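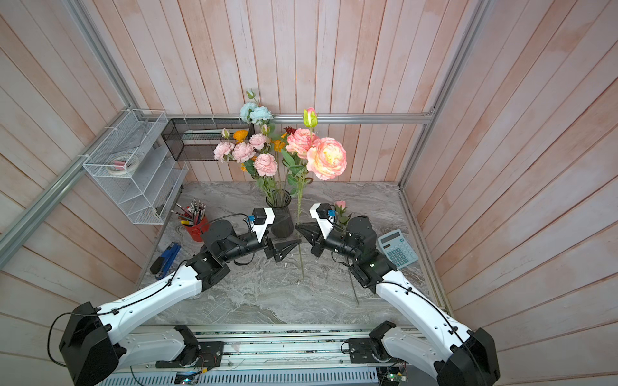 The Holtonen is 4 kilometers long from the weir to the lake, and for most of its length it is too warm for trout by July. Aisling Fitzgerald has logged its temperature since November, when the last of the sensors went in, and she is cautious about what the readings can support.

"We have one winter," she said by phone. "A winter record tells you where the groundwater comes in. It does not tell you what August will look like."

Fitzgerald is a hydrologist with Juhl, the watershed group that took over monitoring of the stream from the county. The method is plain. Groundwater stays close to one temperature all year, so in cold months the reaches fed by springs read warmer than the rest. Two such reaches have shown up so far, both below the Flulitz road bridge. The upper one had been mapped in an old drainage survey. The lower one had not.

The second reach matters for the planting plan. Juhl has 900 alder and willow stakes on order and a permit for 1,350. The original layout spread them evenly along both banks. Fitzgerald now wants most of them upstream of the springs, on the open stretch beside the Trutetti hay fields.

"Shade doesn't cool water," she said. "It slows the heating. You want it where the heating happens."

Vilhjálmur Østergaard, who farms the east bank, has agreed to a planted strip but not to its full width. His concern is the tile drains. Willow roots get into the outlets, and he has dug out blocked lines before.

"Alder I can live with – willow within reach of a drain, no," he said. "I gave them a map of the outlets. They should use it."

Fitzgerald said the map has been added to the layout and that willow will be kept to the west bank where the two conflict. The width is still open. Sediment is a separate question, and the present sensors do not measure it. She would like a turbidity probe at the bridge, but there is no money for one this year.

The loggers are read by hand. The next download is set for after the hay is cut.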